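Is the Irkis hand-held gripper kit worth it for small household objects?

Rianne Hendriks
Posted in Grippers and Data Kits

We have the two-hand Irkis kit on trial until Thursday. The task is a wooden brush and a small cup-shaped holder on a white table. Flat handles keep twisting in my grip. Is it the kit or me?

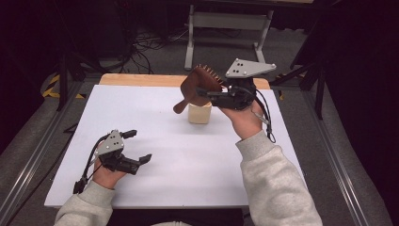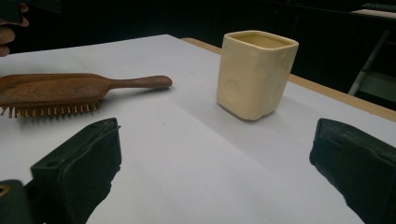
Brush and holder task: from head height first, then from a gripper's own camera.

Hazel Zamora
Probably the finger pads. We ran 36 sessions on the same kit and the stock pads wore smooth early. A new set costs 69 and takes a minute to fit. Also grab nearer the head of the brush – the weight is there. I would buy the kit again, but check the cable length first. Ours pulled at the wrist on long reaches.

Willy Wuyts
had the Vosard one, sent it back after 7 days. never tried irkis

Ward Dijkstra
Agree with Hazel on the pads. Ask for the October firmware too. Before that, my left and right recordings drifted apart on long takes.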